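Home | Visits | Workshops | Contact

Gramex open day, Wernville

Gramex opened its Wernville site in August and I went along for the afternoon. The front building dates from 1898. The robot room is at the back, past 62 feet of shelving.

I spent most of my time at the two-arm cell. Both arms are bolted to one gray table, and the day starts with a look at the mounts, the plugs and the cable loops. After that come the grippers. Finger pads get wiped every morning and swapped after 141 hours. The practice items are a small oak cabinet with a drawer, a tray and a red and white box. 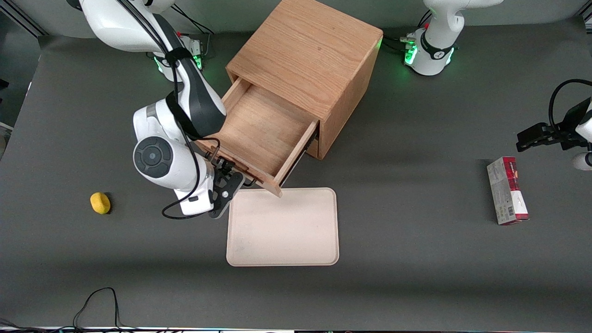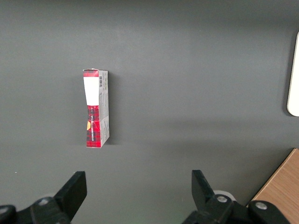

The drawer pull, then the box from between the fingers of a gripper.

Looking after it

Grip force on the drawer front is checked first at low speed. If the drawer pulls crooked, the cabinet gets squared up before anyone touches the program. Wrist cameras are cleaned with a dry cloth. A full check takes 10 minutes.

Parking is behind the building and the coffee was free.

Last updated: September 2025

Comments

flotholm_fan: Do they do the pads in house?

millroad: Yes, I asked. They cut them upstairs.

tk: We change ours when they start to slip. Never logged the hours.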